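Filed under: Home & Family, Slow Projects

I've been meaning to write about my grandmother's recipe cards for the better part of a year, and every time I sit down to do it I end up reading the cards instead. There are 110 of them in the tin, give or take nothing, because Rebecca Bellini and I laid them all out on my bed one evening and went through them twice. Rebecca came over to help me type and stayed till past midnight, mostly arguing with me over what "a good amount" of lard could mean.
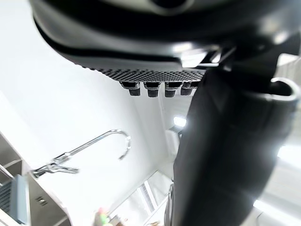
Grandma Concetta never wrote down an oven temperature in her life. She wrote "hot" or "not so hot," and once, for a Christmas bread I dearly love, "like for Aunt's bread," with no card anywhere in the tin for Aunt's bread. I have tried it at every setting my stove will give me, and the closest I've come was pretty dry at the ends (we ate it anyway, with a lot of butter).

So this summer I decided to go see the one person who might still know, my mother's cousin, who moved up to Pernow years ago and doesn't care for the telephone.
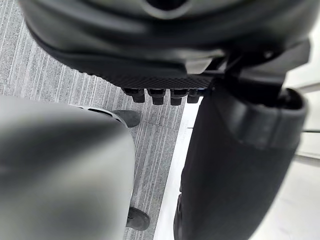

Pernow, August

It's a 3 hour drive if you don't stop, and I always stop. I got in just before supper and she already had the flour out on the counter, bless her, and a stack of her own cards held together with a rubber band. Hers are in better shape than mine – hardly a grease spot on them – and she was a little smug about that! We baked until 10 at night and I wrote down everything she said, including the parts that had nothing to do with bread.
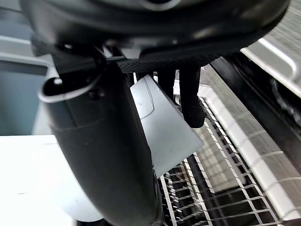
Aunt's bread, in case you were wondering, goes in a moderate oven with a pan of water on the rack below. The dough should be stickier than you'd like, and you're supposed to prod it with two fingers side by side, a small gap between them, and see if the dents fill back in slowly. I'd been using my whole fist all these years. I have the full card typed up now and will post it once I've made it at home by myself, probably when the weather cools off and I can stand to have the oven on.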